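Is it worth carrying on with Benedetti after the first series?

Asked February 23, 2022 in TV and Streaming > Crime and Thriller

So my sister got me onto Benedetti over the holidays and I tore through series one in about four evenings. Loved it. The harbour stuff, the brother who may or may not be in on it, that awful dinner party where everybody knows and keeps passing the bread. I've now done the first two episodes of series 2 and I'm struggling. It's gone all boardroom. Half the people I liked have moved to Turin and there's a new detective who mostly looks out of windows.

My questions, sorry, there are a few:

Does it pick up again, and if so when?
Do I need to watch the Christmas special first? Plinance lists it after series 2 but my sister swears it goes before.
Is it me or have they changed the woman who does Carla's voice in the English dub? It's really throwing me.

No spoilers past episode two please, I've already had one thing ruined by the thumbnail.

3 answers

Answer from Usadeck (649 helpful votes)

Stick with it! I nearly gave up in the same place and I'm so glad I didn't. Episode five is where it gets its teeth back, and I'd happily put that one up against anything in series one. The new detective gets a lot more to do (and yes, there's a reason for the windows, I'll leave it there).

Your sister is right about the special. It went out in September in Italy, weirdly, and it sits between the two series. Plinance sort everything by the date they added it, so it ends up at the bottom of the list. You haven't wrecked anything by starting series 2 without it, but I'd stop now and go back. It's only the length of two episodes and it explains why nobody is speaking to the uncle, which must be baffling you at the moment.

On the dub, try the original with subtitles for one episode. I used to be a dub person, mostly because I iron in front of the telly, but the performances are so much better. Carla's a completely different character -- drier, and quite a bit meaner.

Answer from Morena Bortolotti

Yes, Carla's voice changed. The first series was dubbed by one studio and from series 2 they went somewhere else, so it isn't only her, the priest is different too, and I think the boy. You get used to the priest.

I disagree with the answer above about episode five though. Fine episode, but it all hangs on a phone call that makes no sense if you remember where the car was parked. For me the second series only really works in the last two, and those are very good. If you're bored by episode four I'd say life is short, read a recap and skip to the end. There are 16 episodes across the two series and I could lose five of them without crying.

Also the music! They dropped the old title song, the one with the accordion, and put in a sort of hum. I wrote to them about it. No reply.

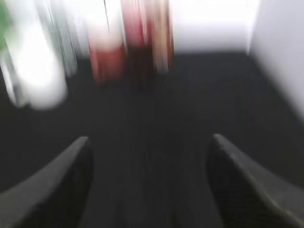
Two gripper fingers, held open over a dark surface.

Answer from avex_14

havent seen series 2 but if you like the first one try the danish one with the ferry, cant remember what its called. the lead was in that hospital thing. think its still free with adverts

Comments on this answer

Usadeck: Do you mean the one where the captain's wife goes missing? That's Norwegian, I think, and it came off the free bit a while ago. Good shout all the same.

avex_14: no its a lorry driver who goes missing. theres a dog

Original poster: Thanks all. Gone back and watched the special and the uncle business makes sense now, I honestly thought I'd slept through a scene. Going to give it up to episode five with subtitles and see how I get on. If anyone does remember the ferry one, let me know, I've got a week off coming up and nothing lined up.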